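Planulent Transit Card Support
Ticket 3720 - concession not showing on student travel card
Status: open

Logged 9:40 am. Rider in Nudport, card says Student on the front but readers on the Skunby line charge full adult fare. 6 trips so far. Wants the difference back.

Checked account. Card active, expiry fine. School enrolment form recieved and approved. Concession flag blank tho. Form sat in queue 2566, the old one, never moved across. 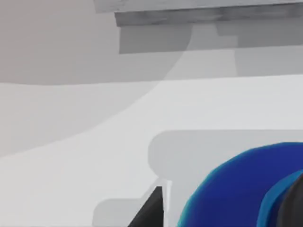
Grey surface, ledge at top

10:15. Set flag by hand. Told rider to tap at the Henare station reader to pull the update, bus readers won't do it. Wait an hour first.

1:30 pm. Rider tapped at Henare, still adult fare on the bus home. Reader shows code 3000. Thats the age check, not the enrolment one. Birth year missing from the profile. 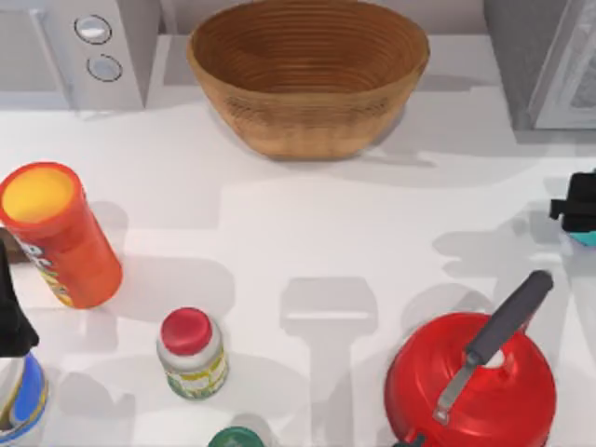 Planulent Cards Desk: seen this on other cards out of queue 2566. The birth year drops off when the form is approved late. Add it back, save, then clear the flag and set it again. Order matters. Don't reissue the card, it'll lose the balance.

2:05. Done in that order. Profile now shows student, code cleared our end. Asked rider to tap at Henare again tommorow morning before the Skunby bus. 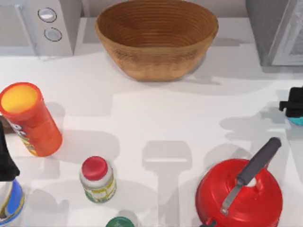
Bowl and white appliance on the counter

Refund for the 6 trips lodged, goes back as card credit. Leaving open till the rider confirms the fare.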